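4.3 Setting the serving temperature

The Wolport cabinet leaves the factory with both zones set to 13 °C. Change the lower zone before loading white or sparkling wine.

1. Plug in the cabinet and leave it empty for 90 minutes.
2. Hold LOWER until the display flashes.
3. Press the down key to reach the required value. The highest setting is 18 °C.
4. Release all keys. The new value is stored when the flashing stops.
5. Load bottles on their sides, labels up, heaviest at the bottom.

Caution: do not stand bottles against the rear plate — corks there dry out and labels may freeze to the metal.

Note: code 111 means the door has been left open. Close it and press any key.

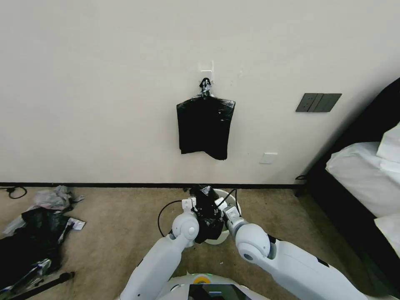

Amparo Prieto: Step 3 only works on mine if the upper zone is set first. Could that be added?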